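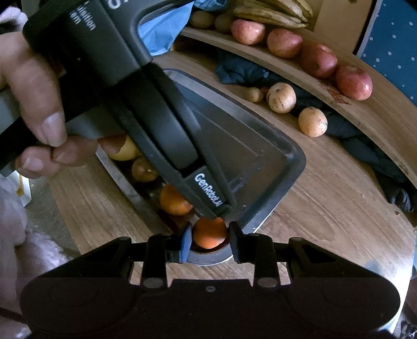 4.2 How people lay out fruit on a tray

I came to this part of the study expecting to write very little. Fruit goes on a tray, the tray goes on the table, done. Then I read back through our 191 layout notes from the Prusemel kitchens and found that people have strong feelings about it — stronger than they had about the bread, at any rate.

Most began with the oranges and made a row of them. Small round fruit rolls, and a raised rim gives it something to rest against, so a row along one side is the easy choice. Where to put the odd ones (a lone pear, a tomato somebody counts as fruit) caused far more dithering.

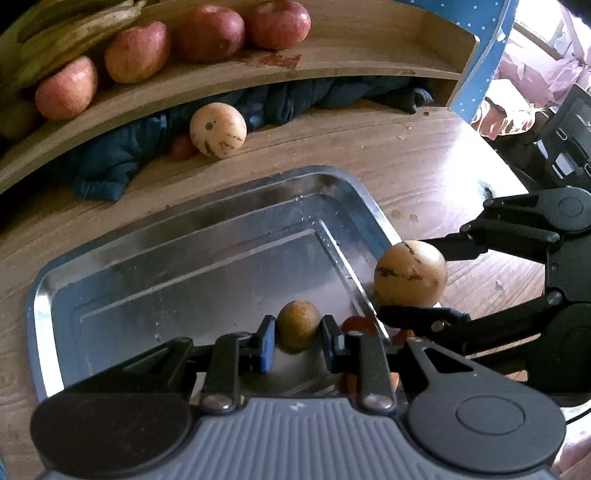 Khondokar disagreed with me on this when the draft went round, saying that the dithering had more to do with bruising than with shape, and that anyone who has squashed a ripe tomato under an orange learns to leave it till last. I think that's fair, and I've kept both readings in.

Figure 6. Fruit and metal tray on the wooden table.

Pears were the awkward customers. They have a fat end and a thin end, so they take up a funny amount of room, and they won't sit in line with anything.
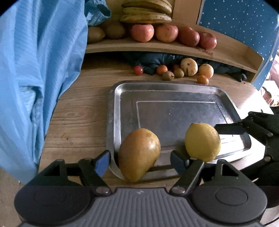
Lemons gave less bother, though two people in the Stumine group kept turning theirs so the nubs pointed the same way. Bananas we left out of the tally altogether, as almost everyone kept them in the bunch.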